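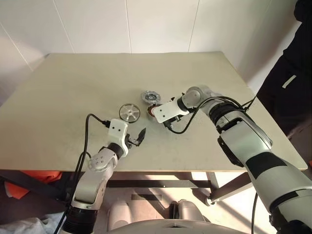

Belt squeal after replacing pulley on bench lathe

Category: Workshop & Tools > Belts and Drives
Reading time: 2 min

Dexter Blackwood
March 31, 2019

I have a small Celtiren bench lathe, bought used. The motor drives the spindle through a single V-belt. Last week I replaced the motor pulley because the old one had a chipped rim. The new one has the same outside diameter and bore. Now the belt squeals for a second or two at startup and again on any heavy cut. Below 600 rpm it is quiet once running. At 1000 rpm there is also a light chirp that repeats with each turn of the belt.

I have tightened the belt twice. It helped the startup squeal for a day and did nothing for the chirp. The belt is the one that was on the lathe when I got it. Is this alignment, the belt, or the new pulley? I would like to avoid buying parts I don't need.

Vandana Prajapati

Two separate noises, so treat them separately. A squeal under load is slip. A chirp that repeats with the belt is usually misalignment or a damaged spot on the belt.

Check alignment first. Unplug the machine, take off the guard and lay a straightedge across the faces of both pulleys. It should touch each face at two points. If the rims differ in thickness, measure to the center of the groove on each one, as the faces will mislead you. A gap at one side means the pulley is too far in or out on the shaft. A gap that tapers means the motor is twisted on its mount. Correct the twist first, then slide the pulley, then tighten the set screw onto the key.

Next, look at how the belt sits. The top of the belt should be level with the rim or slightly above it. If it touches the bottom of the groove, the sides are not gripping and no amount of tension will fix that. Matching outside diameter does not mean matching groove – check the belt section and the groove angle against the old pulley if you still have it.

Last, turn the belt inside out and look for cracks, a glazed shine on the sides, or a lump. A glazed belt will slip even when everything else is right. Do not use belt dressing on it. Don't keep adding tension either, as it loads the motor bearings.

Kokgate

just get a link belt. I put one on my saw and it went quiet, cut it to length yourself. 13 mm wide I think but measure yours

Dexter Blackwood

Straightedge showed the motor pulley 2 mm too far out. Moved it in and the chirp is gone. The belt sides are shiny, so I have ordered a new one – same section as the old. Startup squeal is still there for now.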